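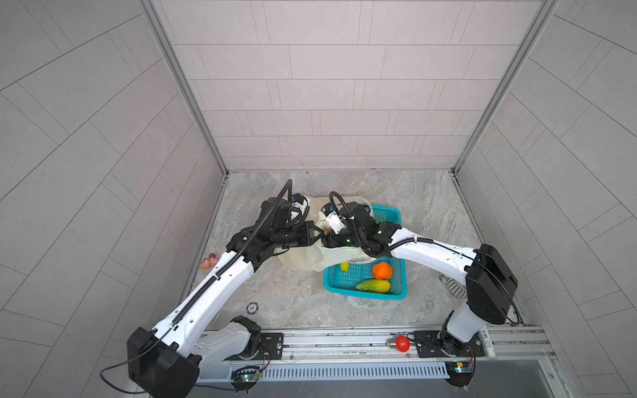

The vote ought to be put back until the pass road is open again, one member said before we had properly sat down, and it was hard to see how people in the upper villages were meant to have their say if they couldn't get down to a polling station in the first place.

Share this 29 | Comments 2

Ulten and Flillia Friendship Association
Minutes of the meeting held on Wed 22 February

The chair let that first remark stand, as it went straight to the main business of the evening, but asked that we take things in order, and so we did, more or less. Apologies had come from the Zaugg members, who were snowed in and sent their warmest wishes and a long letter, of which more below.

1. Minutes of the last meeting
Agreed, with one change: the word "border" in item 4 should have read "crossing". It was felt that this mattered a good deal in the present climate, and the secretary was glad to put it right.

2. The Flillia referendum
The chair went over the news for those who had missed it. The regional assembly in Flillia still means to hold its vote on leaving the customs agreement with Ulten, although the governor has now said in a radio interview that he would "not stand in the way" of a delay. Several members took heart from this, as he had been so firm the other way in the autumn. Others had heard kind words from him before and would rather wait and see something on paper.

There was a long and, it must be said, very good-natured talk about what a delay would mean. Those in favour spoke of the weather, the state of the roads, and the fact that 161 polling stations have to be staffed and many of them are in schools without proper heating. Those against were worried that people who have waited years to be asked would feel they were being put off once more. A member with family on the Flillia side told us that at home they talk of little else, and that her two aunts are not speaking over it, which made everybody rather quiet for a bit.

The letter from Zaugg was then read out in full. Our friends there ask us not to take sides on the question itself, but to say clearly that whatever date is chosen should give everyone a fair chance to vote. This was warmly received and, after some fiddling with the wording, agreed without a vote. The secretary will write to the assembly in those terms and send a copy to the governor's office.

3. Observers
The assembly has offered places for 29 visiting observers from our side. The chair reminded us that observers watch and write things down, and do not give advice, however tempting it may be. Training will be given in Ulten over an evening and will last 60 minutes, with soup afterwards. Names to the secretary please, and do say if you can drive in snow.

4. Leaflets
Rornix has sent a first printing of the leaflet in both languages. The translation reads beautifully on the front, but on the back "postponed" has come out as something much nearer to "cancelled", and it was agreed that not a single copy should go out until this is mended. The secretary will ring Rornix in the morning.

5. Any other business
A member asked whether the spring supper should go ahead if the vote falls in the same week. The feeling of the room was very much that it should, and that people would need it. The hall key has still not been found.

The meeting closed with thanks to those who brought the cakes. The date of the next meeting depends on the assembly and will be put on the noticeboard.

Recent items
Governor softens tone on Flillia vote
Letter from our friends in Zaugg
Pass road: latest closures for February
What does an election observer do?
Customs agreement: the text in both languages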